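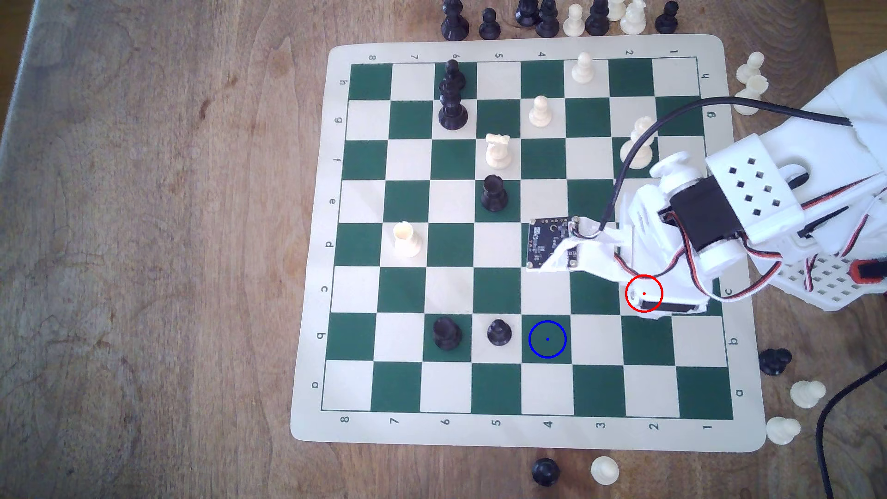

Tips > Games cupboard > Roll-up chessboards

Quick one on roll-up boards, as the post bag keeps asking.

Getting it flat. Unroll, then roll it back the other way, loosely, and leave it ten minutes. Corners still lifting? Heavy books overnight. No iron. No hairdryer up close either — I rippled a good Sjöberg board like that and it never went back.

Cleaning. Lukewarm water, drop of washing-up liquid, soft cloth. Wipe along the rows, not round and round. Printed letters and numbers down the margins are the first thing to go if you scrub, so dont. Pat dry and leave it open before rolling. No kitchen spray, no nail varnish remover.

Sticky patches (jam, usually). Damp cloth laid on top, wait, lift. Repeat. Patience.

Storing. Roll with the printed side out, round a cardboard tube if you have one. Loose ribbon, no elastic bands, they leave a groove. Ours has lived in a Nimum tube since January and comes out nearly flat.

Pieces. Drawstring bag, washed now and then inside out. Count them back in. Felt coming off the bottoms — dab of PVA, press, stand on greaseproof paper till set.

Captured men. Keep a shallow dish by the board for them, otherwise they roll off and the dog gets one. Elsa Solberg wrote in to say she uses the lid of an old biscuit tin, works fine.

The table. Scuffed wood under a board is no bother but crumbs are, you feel every one. Wipe first. If the board slides about, four small squares of rubber shelf liner under the corners. Grillov do one that cuts easily with kitchen scisors.

Missing a pawn? A button does for now.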